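Clearing out the play kitchen this week. The kids are past the stage where they cook for us five times a day, so I'm going through the food bins and deciding what goes to my sister's place in Sodby.

---

2/ First pass was easy. Anything cracked, sticky or chewed went in the trash. That took out 13 pieces, most of them cardboard-type boxes and one very sad slice of pizza.

---

3/ Second pass is the fruit. I'm keeping it all together in the wicker basket. It used to hold bread rolls and it's a better size for small hands than the plastic tub.

---

4/ Pink one with the green leaf, and the basket:
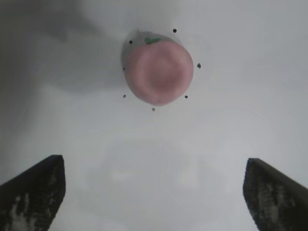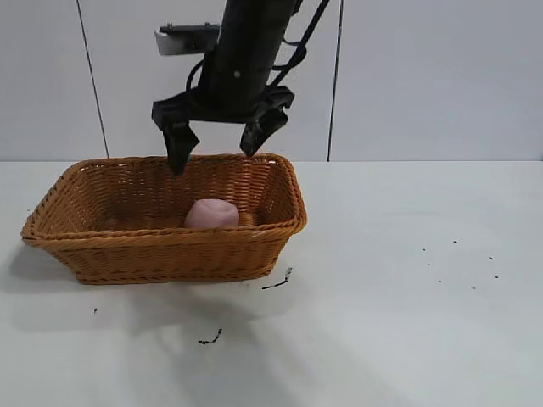

---

5/ My sister wants the fruit and the basket but not the pots. She already has pots. Ida Dreßler down the street asked for those on Thursday, so they're spoken for.

---

6/ For cleaning I use warm water with a drop of dish soap and an old toothbrush for the creases. Wipe, rinse, leave on a towel overnight. Don't soak anything with a seam. I did that once and the banana dripped for days.

---

7/ The basket only gets a dry brush and then a barely damp cloth. Crumbs collect under the rim, so turn it over and tap it first.

---

8/ Still looking for the lid to the small teapot. It's white with a blue knob. If it ended up at your house after the party in June, let me know.

---

9/ There are 26 pieces left for Sodby once the pots are gone. Ashton Trevaskis is driving that way on the weekend and has room in the trunk.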